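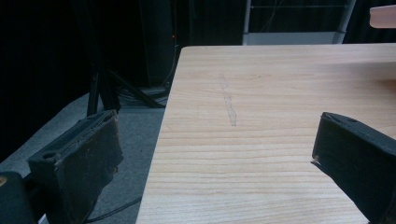 Gripper build FAQ

I get the same handful of emails about my hand-held gripper, so I'm putting my answers in one place. I'm Zyanya Meléndez, I build in a shared workshop, and I love talking about this stuff (you've been warned!).

What is it, exactly?

It's a two-finger gripper you hold and squeeze yourself, with a camera looking down at the fingers. I do a job by hand, the camera records it, and later I try to get my little arm, Gatamside, to copy me. It does this badly, but with spirit.

What are the finger pads made of?

Whatever was in the bin that week! One of mine is scuffed and fraying along the top rim. I keep meaning to replace the pads, and then I have a free evening and record more clips instead. Fresh pads do change how things slide, so if you swap yours, swap both at the same time.

How many recordings do I need?

I had 1,030 clips before Gatamside could pick up a sponge without shoving it first. My goal is 2,000 by November. You might get there with fewer if you're more patient about starting positions than I was.

Does the table matter?

More than I expected. Mine is pale wood with fine grain and a thin gray mark near the middle. I leave the mark alone now and use it as a landmark when I set things down. Shiny tables gave me trouble, and glass was a total mess, so go with something dull if you have the choice.

Why the black curtain?

People walk past all day, and the curtain keeps their sneakers out of my clips. Any dark cloth that hangs flat will do.

How do you deal with the cables?

Poorly. There's a tangle around the stand and I step over it. If you're neater than me, tape yours down before you start, and leave enough slack to reach the far corner of the table.

Can I have the files?

Sure! The folder is called Clisness, and the link is on the downloads page. Grab version 2, because the finger mounts in the first one crack at the screw hole. I answer email on Monday nights, so give me a few days.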